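Ponow notebook
Search entries Clear
June, Friday
Yen-ting Kan

Board task, bimanual station. Target for the day was 17 usable episodes for the Steltik set. Everything recorded by teleoperation, right arm holding the blue item, left arm working near the board. Episode length capped at 2000 steps, as agreed with Pernville, so their loader does not have to pad.

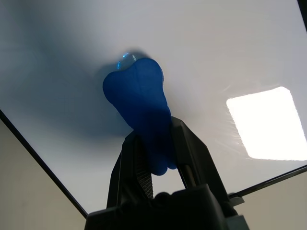 Wrist exposure is fixed from now on. With auto exposure the brightness drifted within an episode and the policy trained on the earlier batch was sensitive to it. Glare from the ceiling light still moves over the white surface as the wrist turns. I have left it in. If Phí wants it masked, that can be done at load time.

Start poses: 4 per arm, drawn at random. The script resets both arms between episodes and logs the draw in the header. Check the header before labelling, as two of the early files have the field blank.

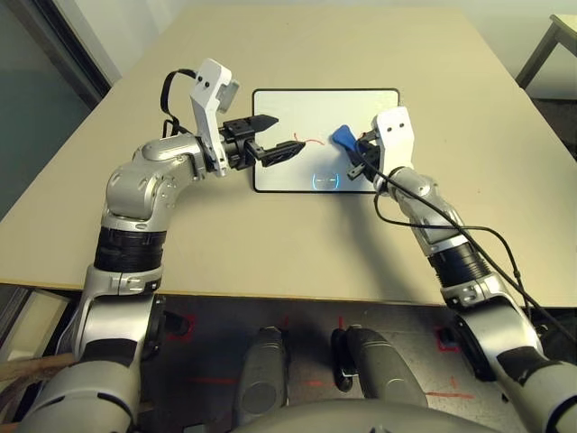 2 min read

Rejection rules unchanged. Drop an episode if the grip slips, if the operator pauses for more than 4 seconds, or if any stream loses frames. Keep slow approaches. Failed first contacts are kept as well if the operator recovers without a reset, tagged "retry".

Head and wrist clocks were compared at 10 am and again after lunch. Offset within one frame both times. 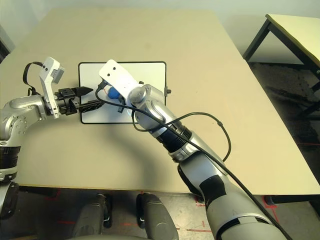
Right gripper with the blue marker, tip on the board.

To do: fill in the two blank headers from the console log, rerun the checksum, copy to the shared drive. Ask Phí whether the marks on the board should be varied between episodes or kept to one short stroke.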